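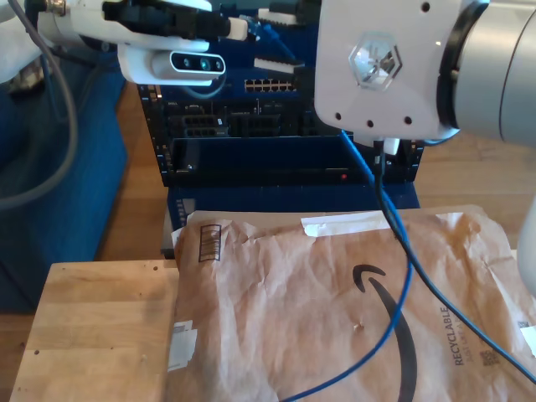

Rusgate Hall - annual safety check, kitchen, store and main room
June 17, 2018

What a difference since last year! Nearly everything passed, and the bits that didn't are small jobs.

1. Fire exits clear and opening freely - PASS
Both doors swing open with one push. The stacked chairs have finally moved to the store, hooray.

2. Extinguishers in date - PASS
All tagged in April. The kitchen one has a new bracket and it's lovely and solid.

3. Fire blanket by cooker - PASS
Easy to reach, tabs hanging down as they should.

4. Walkway to rear door, 600 mm minimum - FAIL
Down to 40 cm beside the Celten freezer. Shift the freezer left and check again.
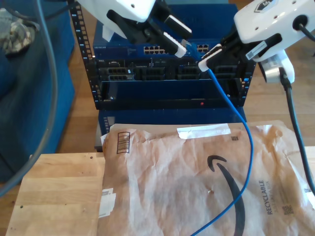
5. Emergency lights, full run-down test - PASS
Every fitting lasted the whole test, even the old one over the stage, which I had my doubts about.

6. Floor coverings - COMMENT
Mat at the Nolavgate Road entrance is curling at 2 corners. Tape for now, new mat please.

7. First aid box - COMMENT
Well stocked, but short of 2 eye pads. Lid label has faded so I've written a fresh one.

8. Hot water at kitchen tap - PASS
Warning sign is up and very readable. Really nice lettering!

Still to do: items 4, 6 and 7. Recheck item 4 before the next hall supper.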